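The Rose at Lullside

The year I turned the front lawn over to roses, the whole street thought I had lost my mind! Lullside is lawn country. People there edge their grass with kitchen scissors (I have seen it done), and I was out in March with a borrowed spade, cutting sod into squares and stacking them by the garage like wet brown cakes.

I had seven roses coming from the nursery in Joncombe, bare-root, wrapped in damp newspaper. Six of them were sensible. The seventh was a climber called Onari, and I had bought it on the strength of one sentence in the catalog: "Resents fuss." I loved it before I had even seen a leaf.

It arrived looking like a broken coat hanger. I soaked it overnight in the mop bucket, dug the hole by the porch post, and spread its roots over a little hill of compost the way my grandmother used to do, talking to it the whole time. By the end of May the other six were covered in fat buds and Onari had put out a single shoot as long as my thumb.

"That one's dead," said the woman next door, leaning on her fence.

"It's thinking," I said.

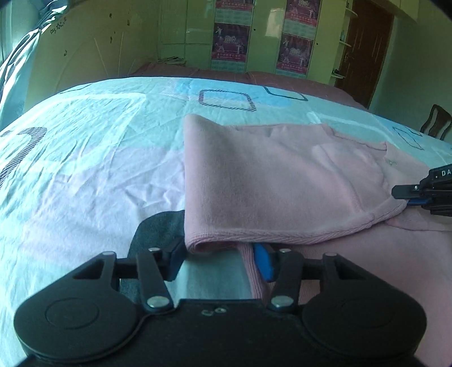
All that first summer it thought. I fed the others and deadheaded the others and picked the beetles off the others, and every evening I walked down to the porch post with my coffee and left that rose completely alone, which was the hardest gardening I have ever done. My dog, Muli, was less respectful. She dug a hole beside it in August and slept there through the whole heat wave, with her chin on the mulch and her tail across the path.

The second year it reached the railing. The third year it reached the gutter, still without one flower, and I was so proud of it you would have thought I'd climbed up there myself.

And then came the fourth year. I went out one morning in my slippers to bring in the trash can, and there was this smell, like apricots and black tea, all the way down the driveway. I looked up. It had bloomed on the roof! It had gone straight past the porch where I could have admired it and opened every flower it had along the ridge, creamy yellow with a blush at the edges, in full view of everybody on the street except me.

I got the ladder. Muli barked at the ladder. The woman next door came out to see what the barking was for, and she stood on the sidewalk with her hand over her mouth.

"Well, come and look from here," she said at last. "You can't see a thing from there."

So I crossed the grass, what was left of it, and stood beside her in my slippers, and we looked. After a while she asked whether a rose like that would take from a cutting, and whether I thought it would mind growing up the side of a shed.

"Don't fuss it," I said, and went in to find my pruners.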